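Takeck selecciona personal para clasificación y emplatado de fruta pequeña en su centro de Plullcombe. Se ofrecen 3 plazas en turno de mañana, con contrato temporal de campaña y posibilidad de renovación.

El puesto consiste en separar tomates cherry y otros frutos redondos por color y calibre, retirar las piezas con daños y disponerlas en platos para las sesiones de cata y comparación de variedades. Se trabaja sobre mesa con mantel, a partir de lotes de 700 piezas. Cada plato admite mezcla de colores —rojo, amarillo anaranjado, naranja— según la ficha del lote. 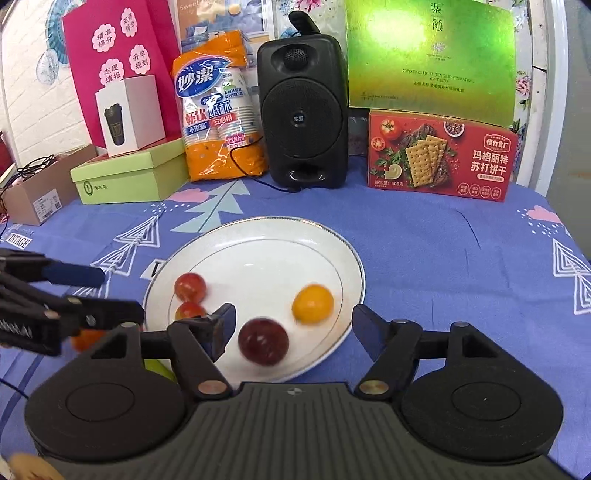
Plullcombe, noviembre

Funciones:
Recepción y pesado de cajas procedentes del almacén de Dristport.
Clasificación manual y colocación en plato llano blanco.
Anotación de cada plato en la hoja de control.
Limpieza de mesa, vajilla y mantel al cierre del turno.

Requisitos:
Carné de manipulador de alimentos en vigor.
Distinción correcta de colores —se realiza una prueba breve en la entrevista—.
Disponibilidad de 7:00 a 14:00.
No se exige experiencia previa. Se valora haber trabajado en envasado hortofrutícola o en cocina.

Condiciones:
Duración inicial de 31 días, con periodo de prueba incluido. La ropa de trabajo corre a cargo de la empresa. El transporte desde Dristport no está cubierto.

Las candidaturas se entregan en la recepción del edificio Desmet, en sobre cerrado, con currículum y copia del carné. Indíquese en el sobre «Clasificación de fruta». No se admiten solicitudes por teléfono.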